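Robot Manipulation Lab
Handout 4: Comparing end effectors in simulation
Instructor: Audrey-Anne Fortin
Lab assistant: Jaxon Lavoie

Read this before you come to the lab. You will need your results from Handout 3, and you will need to have the Busatitz simulator running on your own account. If it still crashes when you load the kitchen files, see Jaxon before the session starts.

1. What we are comparing

Last time we used a parallel gripper with two flat pads. It has one number to control, the opening width, and that makes it easy to program. It did well on boxes and cans and badly on anything with a curved or uneven surface.

This week we use a black hand with several fingers, mounted on both arms. Each finger can be commanded separately, but for this lab you will use the grasp presets in the Paquette controller. Do not write your own finger trajectories yet. We get to that in Handout 6.

The question for the week is simple: on which objects is the extra hardware worth the extra trouble?

2. The task

The robot has two arms at a marble counter. There are two plates on the counter, a plain white one and a decorated one with a patterned band. The object is a red bell pepper. The command given to the robot is "put the pepper on the decorated plate."

A pepper is a useful test object. The lobes are uneven, so flat pads touch it at only a few points. The skin is smooth. The stem sticks out and can catch on a finger during release. Record the direction of the stem at the moment of grasp, and record it again at release.

3. Which arm does the work

The controller picks the arm nearest the object and keeps it for the whole trial unless you turn on handover. Leave handover off for the first set. The other arm should stay where it is with the hand empty. If it drifts more than 4 cm from its start position, mark the trial as invalid and run it again.

For the second set, turn handover on. Expect these trials to take longer. Passing an object between two hands adds a second grasp, and a second grasp is one more place to fail.

4. Trial counts

Each group runs 432 trials per gripper. That is nine starting positions for the pepper, four rotations at each position, and 12 repeats with different random seeds. The full set runs overnight on the Stindthorpe machines. Do not start it on your laptop.

Set the step limit to 3,000. A trial that reaches the limit counts as a failure, even if the pepper is over the correct plate at the time.

5. What to write down

Grasp success: the pepper leaves the surface and stays in the hand for two seconds.
Place success: the pepper is at rest on the correct plate and the hand is clear of it.
Wrong plate: the pepper is at rest on the white plate. Count these separately from drops.
Contact count: the number of fingers touching the pepper at grasp.

Many groups in June mixed up wrong plate and drop. They have different causes. A drop is usually a problem with the grasp. A wrong plate is usually a problem with the camera or with how the command was read, and changing the gripper will not fix it.

6. Camera view

Use the head camera for all trials. It looks down on the counter and leaves the sides out, so an object near the right or left edge may be only partly in view. The hand can also cover part of the object it is holding. When you review failures, step through the saved views one at a time and note whether the target plate was fully visible.

The Vadstead overhead camera is available in the same menu. You may use it to check your notes, but do not feed it to the controller this week.

7. To hand in

One table per gripper, one page of discussion, and three saved views from failed trials with the trial number written under each. Discussion should say which gripper you would choose for this task and what result would change your mind. 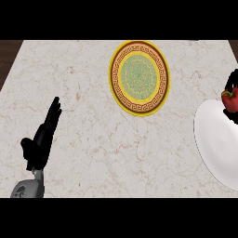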